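Home | Notebook | People | Tooling | Search
3 min read

June, bench 2, afternoon

Continued with the wiping task on the two-arm setup. Dagmar wants the policy to run from the Skumitis controller and no more from my laptop, so the first two hours went to moving the configuration. I attach the list of changed parameters in the repository, branch "tolton-wipe".

The main trouble is still the handover between planner and policy. The planner brings both arms to the pre-contact pose, then the policy takes over, and at this moment the left wrist makes a small jump. I looked in the log: the first action chunk is computed from an observation which is 334 ms old. Arvid thought it was the camera driver. I think it is our queue, which keeps old messages when the planner is busy.

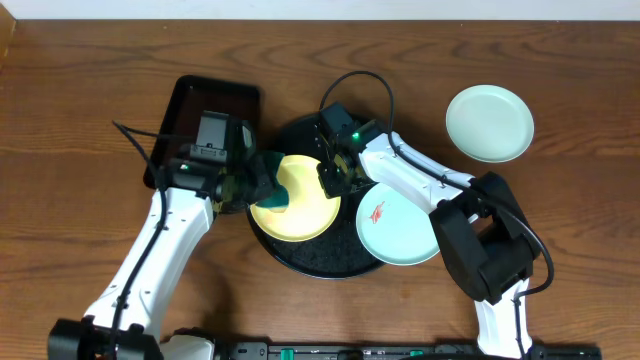

I changed the queue depth from 39 to 2 and now drop everything older than the last joint state. The jump became smaller, but I can still see it in the velocity plot. Shabani proposes to blend the planner trajectory with the first chunk. I would like to try this only after the clocks are synchronized properly, otherwise we hide the error.

Second point, the holding arm. When the sponge side pushes, the other side should stay compliant in the normal direction and stiff along the rim. In our file the two axes were swapped (my mistake, from copying the Šindelář template). Corrected and committed. Hedvika, please check the sign of the z offset, I am not sure about it.

To do:
- time stamps on both wrist cameras from the same source
- repeat the stiffness sweep with the corrected axes
- ask Abelardo if Grullura has the newer build of the planner

This site uses cookies to remember your login. Accept | Settings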